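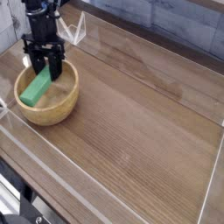 Bitar wrote back after the spring report to ask whether the club could please say, in fewer words than last time, what the grant had bought and whether the pupils could now do anything with it. Fair enough. The spring report was long, and a good deal of it concerned a cable.

Progress report to the Nirley Fund: Brerkach School Robotics Club, second report, June

The short answer is that the grant has bought an arm, a gripper, the clear panels that go round the table, and a quantity of foam blocks that seemed excessive when the box was opened and no longer does. Spending to date is £2,458. The receipts are in the folder, including the one that went through the wash.

The pupils can now write a pick-and-place routine from a blank file, run it, and argue about why it did something else. The arguing has improved a great deal. In the autumn the usual explanation was that the arm hated us. By Easter people were blaming the height setting, and they were generally right.
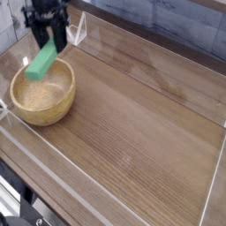 Submitted by the club lead, Brerkach School Robotics Club
Filed under: Term reports

Work this term has been on the bowl task, for which we are entering a team in the Uritz Schools Challenge. The rules take a single page. A foam block has to be moved between the table and a bowl, in either direction, with no hands inside the panels once the run begins. We read this in September and thought it would take a fortnight.

Flat tables had made us overconfident. A bowl has a rim, and a block leaning against the side of it is never at the angle you planned for. The first version of the program treated the bowl as a flat square with ideas above its station, and closed the fingers accordingly. The present version comes down more slowly, stops short, and closes in two stages. It is dull to watch and we are very pleased with it.

The club has 4 teams, each with its own version of the code, and a shared log that everybody has promised to fill in. The log now holds 400 attempts. In the last full session 59 of them were added, a club record, helped by the fact that it was raining and the football was off. Entries range from a careful paragraph to "no". We have asked for more of the former.

Two things have gone less well. The written guide for new members is half done, and the finished half is the part about switching on. We also meant to have the younger pupils running their own sessions by now, and they have had two. They would like it recorded that they wanted more.

Before the next report we intend to finish the guide, settle on one version of the code for Uritz (there may be tears), and set aside up to an hour each week for the younger group. No further money is requested at this stage. We would, however, be grateful for a decision on the travel costs, which were on page six of the spring report, just after the cable.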